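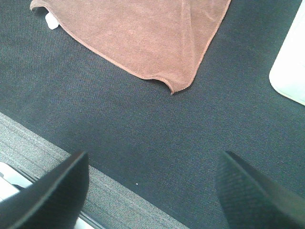
Figure 7. Wrist camera view with the fingers open above dark gray fabric. The brown towel is at the top.

Section 3: Checking and cleaning the wrist camera and fingers

Do this check at the start of every shift and after any finger change. It applies to the Vandgate two-finger gripper on the Urton arm, with the wrist camera in its standard bracket. Revised September 2019 by Kevser Kocabaş. The June version had the old finger torque steps and should be thrown out.

You will need:
Hex key set
Lint-free wipes
Isopropyl alcohol
Soft nylon brush
Lint roller
The brown microfiber test towel

CAUTION: Put the arm in hold and press the stop button on the pendant before you touch the fingers. The gripper can close without warning if a job is still loaded.

3.1 Cleaning the fingers

1. Jog the arm to the SERVICE position and open the gripper fully.
2. Press the stop button.
3. Brush the textured face of each finger from the base toward the tip. Towel fuzz collects in the texture and makes the grip slip on thin hems.
4. Wipe both faces with a wipe dampened with alcohol. Do not pour or spray alcohol on the gripper.
5. Look at the tips. Replace the fingers as a pair if either one is chipped or if the texture is worn smooth.
6. Wait 2 minutes before closing the gripper.

Note: Do not use acetone or degreaser on the fingers. Both will soften the pad surface.

3.2 Cleaning the lens

1. Blow loose dust off the lens with the hand bulb. Shop air is too strong and will push dust behind the cover.
2. Wipe the lens once with a dry wipe, from the center out. Use a fresh wipe if you need a second pass.
3. Check that the cable is seated in its clip and has some slack at the wrist.

3.3 Checking the view

1. Lay the test towel on the dark work surface with one corner pointing toward the gripper.
2. Release the stop button and open the Camera page on the pendant. Set the zoom to 100 percent.
3. Jog the arm down slowly until the weave of the work surface is sharp.
4. Compare the live view with Figure 7. Both fingers should show at the bottom, one on each side, with a clear gap between them. The towel corner should be ahead of the gap.
5. Look for the hem. You should be able to follow the stitched edge down both sides of the corner. If the hem blurs into the towel, clean the lens again.
6. Look for white specks on the dark fabric, such as the tiny one between the fingers in Figure 7. Jog the arm a short distance sideways. A speck that moves with the fabric is on the work surface. A speck that stays in the same place on the screen is on the lens.
7. Press stop, then use the lint roller on the work surface.

Note: White items can look washed out against the dark fabric, as at the right of Figure 7. Some of this is acceptable. If the edge of a white item can no longer be told from the fabric, lower the exposure one step and save.

3.4 If the view does not match

One finger is missing from the view: The bracket has turned. Press stop, loosen the two bracket screws half a turn, and turn the bracket until both fingers show again. Tighten the screws evenly and repeat 3.3.

The gap is off to one side with the gripper open: Check that both fingers are pushed fully onto their mounts. If they are, run the homing routine from the Gripper page.

The picture freezes or drops out: Reseat the cable at the wrist first, then at the cabinet. A cable that fails twice in one week should be replaced.

The whole view is soft: Clean the lens. If it is still soft, leave the focus ring alone and call Erdal Güler. The ring is locked with paint and the camera has to be recalibrated if it moves.

CAUTION: Never reach between the fingers to straighten the towel while the arm is live. Press stop first, every time.

3.5 Returning to work

1. Remove the towel and put it back in the cell drawer. Do not use it for wiping.
2. Send the arm to HOME at low speed.
3. Enter your initials and any parts changed in the cell log.

Spare fingers are ordered under the Trurnotlow account. Ask Apolinar Zamudio for the current part number before ordering.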